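Ristdale extends hearing protection scheme to small workshops

Small workshops in Ristdale will be able to borrow hearing protection and have noise levels measured free of charge under an extended scheme which opens for applications on 5th June. The scheme, run by the district's workplace health service, has until now been limited to premises on the Skakton industrial estate.

Under the new arrangements, any business in the district with 18 or fewer employees may apply. Joinery shops, printers, garages, commercial laundries and food producers are all eligible, as are sole traders who work from rented units. Businesses based at home may apply if the work is carried out in a separate building.

The service stated that the first phase of the scheme had reached 205 workers at Skakton. Visits to those premises showed that many employers had bought suitable equipment but kept no record of who had received it, or of when worn cushions and seals had last been replaced. In several workshops the loudest machine had been moved since the last assessment, and the warning signs had remained where they were.

Each business accepted on to the scheme will receive one visit lasting up to half a day. Measurements will be taken at normal working positions during an ordinary shift, and employers are asked not to alter the day's work on account of the visit. A written report will follow within 20 working days. It will list the areas in which protection must be worn, those in which it is advised, and any simple changes to the layout of the premises that might reduce exposure.

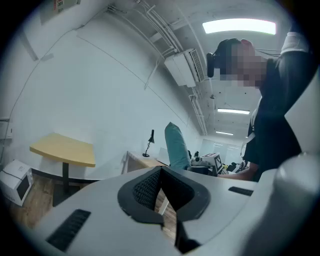 Equipment may be borrowed for up to three months from the service's store at Talavera House. The loan stock includes foam plugs, banded plugs and several patterns of earmuff, in sizes to suit most wearers. Staff will be asked to try the equipment in the positions they adopt at work, and in particular when leaning over with the head tilted down, as the person wearing an earpiece or headset in the photograph is doing. A cup that sits well on someone standing upright can shift when the wearer bends forward, and the report form now contains a separate line on which this can be noted. Workers who wear glasses, hearing aids or a face shield should bring them to the fitting.

Borrowed items must be returned clean and in the bag supplied. Foam plugs are for single use and need not be returned. Businesses that wish to keep earmuffs at the end of the loan may buy them at cost price from the supplier, Zavwood, which will also provide replacement cushions.

The service has set aside enough stock for over 1,000 loans in the first year. Priority will be given to workplaces that have not had a noise assessment in the past five years and to those employing apprentices. Applications from businesses that took part in the first phase will be considered if their machinery or premises have changed.

The scheme does not replace the legal duties of employers, and a visit will not be treated as an inspection. Reports will be sent to the business concerned and will not be passed to other departments without its consent.

Application forms are available from the reception desk at Talavera House and from the Skakton estate office. Completed forms may be left at either address or sent by post. Applicants will be told the result in writing, and the first visits are expected to take place before the end of the month.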